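2021년 12월 19일 일요일

인쇄하기 | 이메일로 보내기

아침에 눈을 뜨니 창밖이 희뿌옇고, 눈이 올 듯 말 듯 하면서 끝내 오지는 않는 그런 날씨였다. 이런 날은 이불 속에서 한 시간쯤 더 뭉그적거려도 되는데, 어젯밤에 건조기에 넣어 둔 수건이 자꾸 생각나서 결국 일어나고 말았다. 나이가 들긴 드나 보다. 예전 같으면 건조기 안에 사흘이고 나흘이고 두었다가 필요할 때 하나씩 꺼내 썼을 텐데(그때는 그게 무슨 대단한 요령인 줄 알았다), 요즘은 안에서 구겨지고 있을 생각을 하면 마음이 편치가 않다.

주전자를 올려놓고 라디렐(Ladirell) 홍차를 꺼냈다. 지난 11월에 언니가 보내 준 것인데, 처음에는 향이 너무 진해서 이걸 누가 마시나 했다가 이제는 바닥이 보이기 시작하니 아까워서 일요일에만 마신다. 깡통 뚜껑이 어찌나 뻑뻑한지 오늘도 숟가락 손잡이로 한참을 씨름했다. 우유를 조금 붓고, 어제 먹다 남은 식빵 귀퉁이를 구워서 서서 먹었다. 앉아서 먹으면 또 한참을 안 일어날 것 같아서였다.

수건 이야기를 좀 적어 두고 싶다. 이 하얀 수건들은 작년에 플랄리츠(Flallitz)에서 정리 세일을 할 때 산 것이다. 원래는 회색을 사려고 갔는데, 한가운데 작은 꽃이 수놓인 흰 수건을 보고는 그 앞에서 발이 안 떨어졌다. 빨간 꽃도 있고 남색 꽃도 있는데, 꽃잎이 바람개비처럼 도는 모양이라 보고 있으면 괜히 기분이 좋아진다. 같이 간 언니는 흰 수건은 금방 누레진다고 혀를 찼지만, 나는 이미 마음을 정한 뒤였다. 배송비까지 치면 그리 싸게 산 것도 아니었다. 그래도 그해에 산 물건 중에 제일 잘 산 것을 꼽으라면 아직도 이 수건을 꼽겠다.

세제는 게리스(Geris)를 쓴다. 향이 거의 없는 것으로. 한번은 섬유유연제를 듬뿍 넣었다가 수건이 물을 도통 안 먹어서, 머리를 감고 나와 한참을 문질러도 머리카락에서 물이 뚝뚝 떨어진 적이 있다. 그 뒤로는 유연제를 아예 끊었다. 조금 뻣뻣해도 물을 쭉쭉 빨아들이는 수건이 나는 좋다. 엄마는 마당 빨랫줄에 널어 바짝 말린 수건을 좋아하셨는데, 그 꺼끌꺼끌한 수건으로 얼굴을 닦아 주시면 볼이 얼얼했다. 그때는 그게 그렇게 싫었는데 이제 와서 그 감촉이 그립다니, 사람 마음이란 참.

빨래를 한아름 안고 창가로 갔다. 나는 수건만큼은 꼭 여기서 갠다. 둥그렇게 휜 창을 따라 놓인 불그스름한 나무 자리인데, 이 집을 보러 왔을 때 부엌도 욕실도 제대로 안 보고 이 창가 하나에 반해서 계약을 했다. 살아 보니 겨울에는 외풍이 들고 커튼 맞추기도 까다로워서(휘어진 창에 커튼을 달아 본 사람은 알 것이다!) 고생도 꽤 했지만, 그래도 매끈한 나무를 손바닥으로 쓸어 보면 그때 마음이 되살아난다. 침대 위에서 개면 이불이 푹신해서 모서리가 자꾸 어긋나고, 식탁에서 개면 꼭 어딘가에 잼이 묻어 있다. 여기가 제일이다.

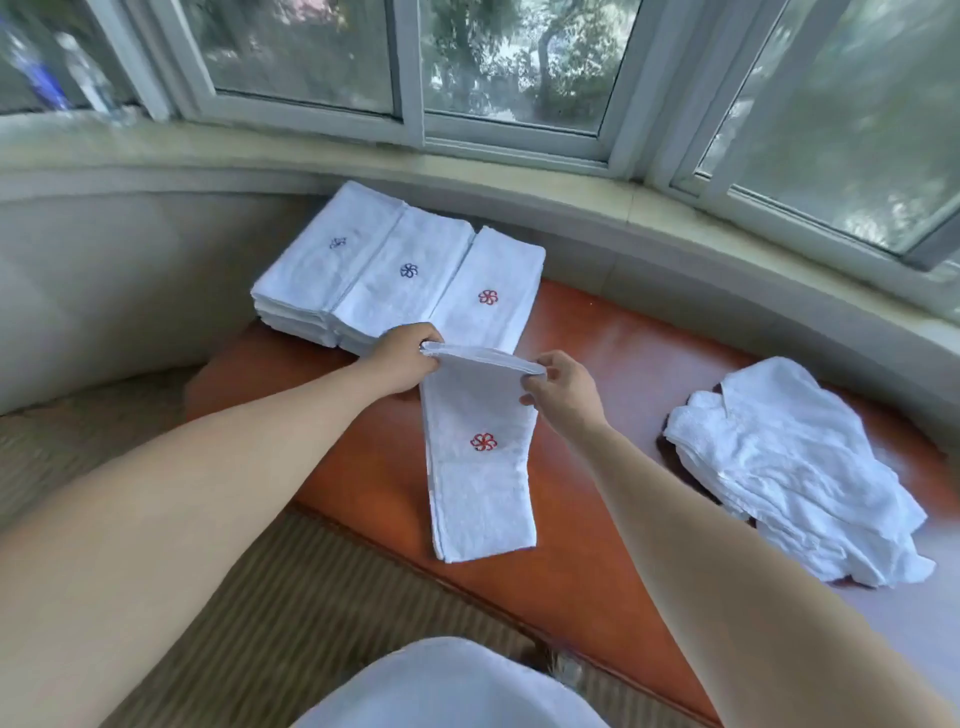 창가에서 수건 개는 일요일. 이번에는 빨간 꽃 차례.

개는 방법은 엄마한테 배운 그대로, 길게 접는 식이다. 위쪽 모서리를 두 손으로 잡고 반듯하게 맞춘 다음 길쭉하게 접어 내린다. 꽃이 위로 오게 접으면 쌓아 놓았을 때 맨 위에서 꽃이 보이는데, 이게 은근히 중요하다. 욕실 문을 열 때마다 꽃이 보이는 것과 안 보이는 것은 하루 기분이 다르니까. 언니는 돌돌 말아서 바구니에 꽂아 둔다. 호텔 같고 예쁘기는 한데, 나는 말아 놓은 수건을 보면 왠지 손님용 같아서 선뜻 못 쓰겠더라. 그 집에 갔다가 젖은 손을 바지에 닦은 적도 있다.

수건을 개는 동안에는 라디오를 틀어 놓았다. 도우(Dow)라는 동네 빵집 광고가 나왔는데, 크리스마스 케이크 예약을 오늘까지 받는단다. 작년에도 이맘때 듣고는 해야지 해야지 하다가 때를 놓쳐서, 이브 저녁에 슈퍼에서 카스텔라를 사다 먹었다. 그래서 이번에는 수건을 개다 말고 얼른 전화를 걸었다. 딸기가 올라간 작은 것으로. 전화를 받은 분이 초는 몇 개 드릴까요 하고 묻는데, 생일이 아니라고 하기도 뭐해서 그냥 2개 달라고 했다. 끊고 나서 왜 2개라고 했을까 한참 생각했다. 언니랑 나, 하나씩 불면 되겠지.

돌아와서 보니 아직 안 갠 것이 제법 남아 있어서 조금 막막했다. 그런데 막상 손을 움직이기 시작하면 금방이다. 반듯하게 갠 것이 옆에 나란히 쌓이는 걸 보는 재미가 있어서, 거의 다 끝날 때쯤이면 오히려 섭섭하기까지 하다. 설거지는 아무리 해도 이런 기분이 안 드는데 왜 수건만 그럴까. 손에 닿는 느낌이 좋아서 그런가.

점심은 늦게, 김치를 송송 썰어 넣은 칼국수를 끓여 먹었다. 국물이 넘쳐서 가스레인지를 또 닦아야 했다. 오후에는 욕실 선반을 한번 싹 비우고 행주질을 했는데, 안쪽에서 언제 산 건지도 모를 비누가 나왔다. 포장지에 500원짜리 가격표가 그대로 붙어 있었다. 도대체 언제 적 물건인지! 버릴까 하다가 옷장 서랍에 넣어 두었다. 수건은 남색 꽃을 왼쪽에, 빨간 꽃을 오른쪽에 놓았다. 언니가 오면 빨간 꽃을 내줄 생각이다.

저녁 무렵에 언니한테서 전화가 와서 케이크 이야기를 했더니, 자기도 어제 하나 예약했다고 한다. 둘이서 케이크 두 개를 어떻게 먹느냐고 한참 웃었다. 하나는 얼려 두자는데, 딸기를 얼려도 되는지 모르겠다. 내일 빵집에 전화해서 물어보고, 오는 길에 세제도 사야 한다. 게리스가 한 번 쓸 만큼밖에 안 남았다.

공감 700 | 댓글 2 | 조회 2,938

문의하기 | © 2021 창가 일기. 모든 권리 보유. | 맨 위로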